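Sizing a condensate drain pan under an indoor air handler
Posted in: Home Systems > Heating and Cooling
Asked by tbelmont_r, 5/1/21
Viewed 1,335 times

I have a horizontal air handler in the attic over a finished bedroom. The secondary pan under it is a painted steel one that came with the house, and it has rusted through at one corner. The installer who looked at it quoted me $894 to lift the unit, swap the pan and rerun the drain. I would like to do the work myself with a helper.

The cabinet measures 50 inches long by 22 inches wide. The unit hangs from four threaded rods with the pan sitting on two strut channels below it. The existing pan drains through a 3/4 inch PVC line to a spot above the bathroom window. There is no float switch.

What I need to know:

How much bigger than the cabinet should the pan be, and how deep?

Galvanized, aluminum or plastic?

Can the primary drain and the pan drain be tied together at the wall? I only have one hole in the soffit and would prefer to keep it that way.

The manual for the unit (Suvent, horizontal configuration) gives clearances for service but says only "provide auxiliary pan per local code" for the rest.

Éabha Hayes
Member, 516 posts

Start with the code book your town uses. Most of them are built on one of two model codes and the numbers are close. The usual minimum is a pan 1 1/2 inches deep and 3 inches larger than the unit in each direction. For your cabinet that gives 53 by 25 as a floor. I would go larger if the attic framing allows it. The extra width costs little and it catches drips from the suction line fitting, which on a horizontal unit sits outside the cabinet footprint.

Depth matters more than people expect on a long pan. A pan of that length that is out of level by 1/4 inch per foot has a full inch of difference between ends, so a 1 1/2 inch pan holds very little before it spills at the low end. Buy a pan 2 inches deep or more, and set the low end at the drain fitting with a total fall of 1/4 inch. That is enough to move water without giving up capacity.

Do not tie the two drains together. The pan drain exists for the case where the primary is blocked. If they share a pipe and the blockage is downstream of the tee, water from the primary backs up into the pan and you have lost both. The pan drain also has to end somewhere conspicuous, and over a window is the normal choice. Water at that window tells you the primary has failed. If the primary ended there too you would see water all summer and learn nothing from it.

You have three legitimate ways to deal with one hole:

Drill a second hole in the soffit. It is a 1 1/8 inch hole in a soft board.

Route the primary to an approved indoor receptor such as a laundry standpipe, with an air gap, and leave the soffit outlet for the pan.

Where your inspector allows it, use a float switch in the pan in place of a pan drain line. The switch has to shut the equipment down.

I would do the first and also install the switch. Wire it in series with the R conductor on the low voltage side, or with Y if you want to keep the fan running. Check your thermostat wiring first. Breaking R on some systems also kills the thermostat display, and whoever is home will report a dead thermostat, not a full pan. That is acceptable so long as they know where to look. 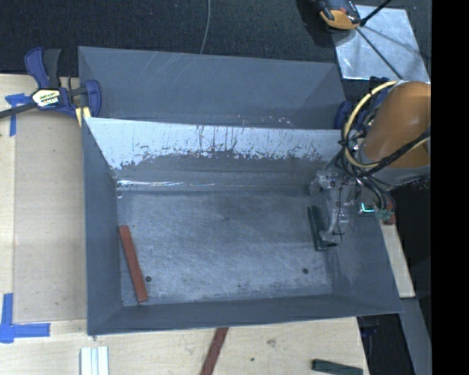 Material is where most of the bad advice gets handed out. Galvanized steel of 24 gauge or heavier is fine for an auxiliary pan, which should be dry nearly all its life. Painted mild steel, such as you have now, fails at the corners where the fold cracks the paint. Outward-sloping walls and a scratched floor, as on the gray metal bin in the foreground, are worth thinking about when you measure: with sloping sides the rim is larger than the base, so take the pan size at the base for fit on the strut and at the rim for clearance to the rods. Fine scratching on bare aluminum or stainless is cosmetic. On galvanized it depends on depth. If a scratch goes through the zinc you will see rust color there within a season or two, and a cold galvanizing compound will hold it off for a while. Plastic pans do not rust, but the thin ones sag between supports in a hot attic. If you use plastic, put a flat sheet under it across the full area.

For seams, ask for folded and soldered corners or a one-piece drawn pan. Caulked corners are a poor choice up there. The sealant sees wide temperature swings and lets go on the side you cannot reach.

On the fitting: use a proper bulkhead adapter with a gasket on the inside face, hand tight plus a quarter turn. Over-tightening dishes the metal and leaves a ring of standing water around the outlet.

Test it before you close up. Pour water into the pan until it runs at the window, then plug the outlet and keep pouring until the switch trips. Write the date on the pan wall with a marker.

rdk_plumb

Agree on not tying them together. Just get the biggest pan that fits through the hatch. People forget to measure the hatch.

Hinata Tanabe
Member

Two additions to the longer answer above.

First, lifting the unit. You do not need to disconnect the refrigerant lines if they have enough slack for a 2 inch lift. Support the cabinet from the rafters with straps before you touch the nuts on the rods, run the nuts up evenly, and slide the old pan out toward the return end. On mine the pan caught on the strut nuts and I had to turn them so the heads faced down. Kill the power at the disconnect and at the breaker. If the lines are rigid and start to move at the coil, stop there and pay the installer. A cracked braze joint costs more than the pan did.

Second, the primary drain. Find out why the old pan rusted. An auxiliary pan that has only seen dust does not rust through. Either the primary has been overflowing or the suction line is sweating onto it. Pull the trap and look for slime, and check that the trap is deep enough for the static pressure at the coil. A shallow trap on a draw-through unit will hold water in the coil pan until the blower stops, then dump it all at once. On a Troltance unit I used to own this happened every cycle, and the previous owner had lived with a stain on the ceiling for years.

Insulate the suction line right up to the cabinet and tape the joints. I would also insulate the primary drain for the first few feet in the attic -- it carries cold water and will drip onto the drywall.

The switch I used is a clip-on type sold by Kendside. It needs a fairly straight pan lip to clip to, so check that before ordering if your pan has a rolled edge.

tbelmont_r

Thanks. The hatch is 22 1/2 by 30, so a 25 inch wide rigid pan will only go up on its edge. I measured on the diagonal and it clears. I am ordering galvanized, 28 by 56, 2 1/2 deep, soldered corners, from a sheet metal shop in town. Second hole in the soffit it is. The trap turned out to be a flat run of pipe with no trap in it at all, which explains the rust.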